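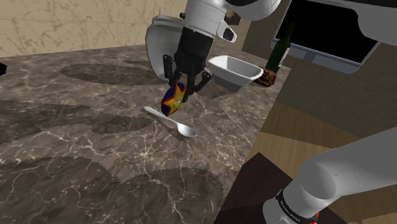

When I started at Senlow, my first task was a planner for household manipulation in simulation. After 3,000 runs I was proud of one number, the success rate, and I put it on the first page of my report. Preben Holst, who reviewed it, sent back one question: success according to which function?

I have thought about this question for a long time. My opinion now is that most teams in our field spend too much effort on the policy and too little on the code that judges it.

Consider a kitchen counter with a spoon, a bowl and one small thing in the gripper. The simulator knows every pose exactly, so the check seems easy. But what do we check? In our code an object was "placed" when its center was inside a box above the target, for 10 time steps. A planner can satisfy this by holding the object in the air and never opening the fingers. Ours did so in 100 of the runs, and the log called each of them a success.

Some colleagues say this is only a bug, and one should fix it and continue. Steinar Ravn argued this with me over many lunches, and he is partly right. We added a contact condition and a release condition, and the false successes went away. However, each new task brought a new hole of the same type. I do not think it is bad luck. We write the checker in one afternoon, nobody reviews it, and then we train against it for weeks.

My proposal is modest. The checker should live in its own repository, with its own tests and its own owner. The tests should include bad endings made by hand: object dropped, object still held, neighbor knocked over. If the checker accepts one of them, training does not start.

Tamsin Lindgren objects that this makes the small projects slow, and for a student with one month it may be too heavy – I accept that. Such a student can still watch ten of the successful runs from start to end, at normal speed, before writing down the number. In February I did this with my old logs, and the second video was already wrong.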